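Skamari Cloth Folding Notes, data card

Contents: 693 episodes of thin cloths being spread, straightened and folded.
Layout: one folder per episode, numbered from 1. Labels are in labels.csv.
Stages: pick, stretch, lay, fold, stack.
Known gaps: 12 episodes have no stack label.
Maintainer: Hajar Benkirane 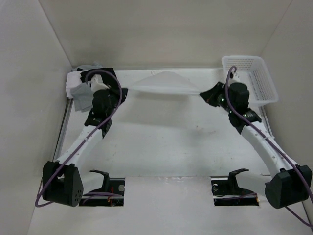
Which stage covers pulling a cloth straight?
Stretch. It ends when the cloth is laid down.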